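## 3. Hardware Build and Bench Setup

### 3.1 Arm assembly

The platform was assembled on a bench in the Derkham shared workshop, using the tools available to any member: a drill press, a small soldering station, and a hand tap set. The design follows the Layug two-arm layout, with one change to the base. In the original layout each arm is clamped to the table separately. Early trials with that arrangement gave poor repeatability between sessions, as the spacing of the shoulders shifted each time the clamps were released. We therefore placed the two arms on a common base bar and treated their relative pose as fixed after a single calibration in March.

Each arm carries a camera at the wrist. A third view is taken from above and behind the base, looking out across the bench. All joints are driven from one bus per arm, and the bus cable is led down the outside of the long link so that it stays clear of the gripper.

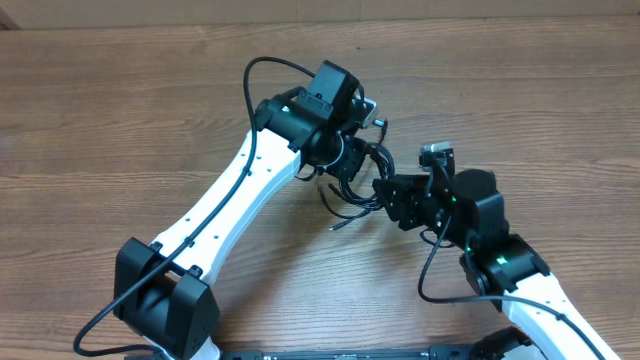 Cable slack was set by hand. With too little slack the wrist stalled near the end of its roll range; with too much, the loop at the wrist swung into the side of the camera view during fast moves. The final setting leaves 106 mm of free cable between the last clip and the wrist connector, measured with the wrist at its zero position. The value was not tuned further, and a builder using a stiffer cable would need to repeat the test.

### 3.2 Task and workspace

The task studied in this paper is the handling of bundled cable. It was chosen for practical reasons. Members of the workshop store a large number of short leads, and sorting them is a regular chore. A bundle is also a hard object for a parallel gripper: its outline changes with every contact, individual strands pass in front of one another, and the useful parts (the connectors) are small compared with the whole.

Work is done directly on the bench top. A matte mat was tried first and removed, as it wrinkled when a finger pushed against it and the wrinkles were then learned as features. Bare wood brings its own problems. The varnish reflects the ceiling lights, and the grain produces long edges at a scale close to the width of a cable strand. We made no attempt to mask either effect – the controller is expected to work on an ordinary table.

Demonstrations were recorded by teleoperation with the Collent control software. The full set contains 1744 episodes, of which 265 were held out for testing. Episodes in which an arm faulted or lost its bus connection were discarded before the split. Four operators took part, all of them members of the workshop, and each received one practice session before recording.

### 3.3 Wrist view

The overhead view is adequate for locating a bundle but seldom resolves which way a connector points. That information comes mainly from the wrist cameras. At close range a black cable against warm-colored wood gives good contrast, whereas a black cable against a black finger gives very little, and strand boundaries near the grip point are often lost. 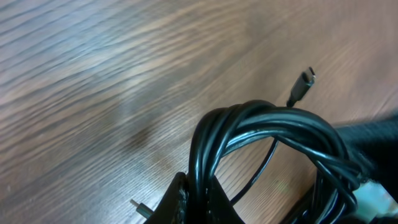

**Figure 1.** Wrist camera view of a coiled black cable at the gripper finger, with one connector pointing up and to the right and a second to the left.

Two measures were taken to deal with this loss of contrast. First, the policy receives a short history of wrist images, so that a connector hidden at one step may still be available from an earlier one. Second, labels for connector direction were drawn only where the metal end could be seen by the annotator. Where it could not, the field was left blank and the loss term was dropped for that image.

The same labeling rule was applied to the smaller set collected later at the Villercombe site, which uses an identical base bar but a different table. Results for the two sites are reported separately in Section 5.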